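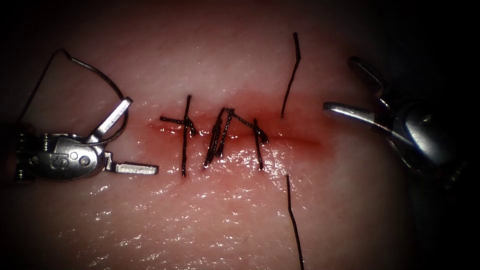
My mother mended everything. When I was a child in Allcombe she had a biscuit tin of odd buttons and a wooden mushroom for socks, and most evenings after tea something of ours was on her lap. I have the tin now. I also have a pile of things on the landing chair that need sewing, and it has been growing since May.

So when Adebayo Lawal asked me over lunch whether a machine would ever do my mending, I gave it more thought than he probably meant me to. He works on warehouse conveyors and thinks everything will be automatic by the time he retires. I used to do alterations for a living, in a workroom at Bulivside with 34 machines in it, and I am less sure.

People outside the trade tend to think sewing was automated a long time ago. In one sense it was. A sewing machine makes a seam far faster and straighter than I can. But somebody has to pick up the cloth, find the edge, line up two layers that don't want to be lined up, feed them in, and notice when the bottom one has crept. In our workroom the needle was only moving for a small part of the day. The rest was handling.

Handling is where it all gets difficult. Cloth has no fixed shape. Thread is worse. If you put a tin down on a shelf it stays the way you left it, and you can write that down and send an arm to fetch it. A length of thread lies differently every time you let go of it. It loops over your tools and goes behind things. It catches on whatever is nearest.

Then there is the knot. Tying off a single stitch by hand takes me a couple of seconds and I couldn't tell you how I do it. When I taught Asabe Tijani, who came to us straight from school, I had to slow down so much that I forgot how to do it myself. You make a loop, you go through it for the short end, you pull both ways, and you pull by just the right amount. Too little and it slips. Too much and you pucker the work or tear it. With a soft material the whole surface moves while you are doing it, so the place you were aiming for has gone somewhere else.

Surgical stitching is the hard version of all this. Interrupted stitches, each one tied and finished separately, are slower than a running seam, but if one goes the others hold. I use the same idea on a coat lining that takes a lot of strain. The robot tools made for that work are very fine things, small wristed graspers that can turn in ways my fingers can't. A practice pad with three tied stitches in it and half the cut still open looks to me very like a job in progress on anybody's table. There is a loose strand lying across the part still to do, and a big loop of thread over one of the tools. I have had that loop round my scissors more times than I could say.

What I don't know from looking is how much of the skill in that sort of work belongs to the machine. Bukola Balogun, who nursed in theatres before she moved next door to us, told me that the robots she worked alongside did nothing on their own. A surgeon sat at a console and the instruments followed their hands. That is a very good tool, but so is my thimble. The chore hasn't gone anywhere, it has just moved to a more comfortable chair.

A machine doing it alone would have to see where the thread is, including the bit that is hidden, and decide what to grab and when to give up and start again. I gather people are working on exactly that. I would expect the single stitch to come first, on a nice flat pad under a good light, and my landing chair to come a long way after. Nothing on that chair is flat. There is a pillowcase with a split corner, a pair of Ekene's work trousers with the pocket gone, and a jumper that has come undone at the cuff in a way that I will have to look at for some time before I touch it.

Cost comes into it as well. The trouser pocket is a fifteen-minute job. Okonkwo, the dry cleaner on the corner, charges 7 pounds for one and I don't think he makes much on it. I can't imagine any pair of robot arms that would get out of bed for that.

Adebayo's answer was that people said the same about washing up. Fair enough. But a dishwasher doesn't wash up the way I do. It is a box that sprays water, and we changed how we do the dishes to suit it - we still load it and empty it by hand. Perhaps mending will go like that, with clothes made so that a patch can be pressed on in a slot somewhere. I wouldn't enjoy it but I would probably use it.

For now I have threaded three needles while the light is good, and the pillowcase is first.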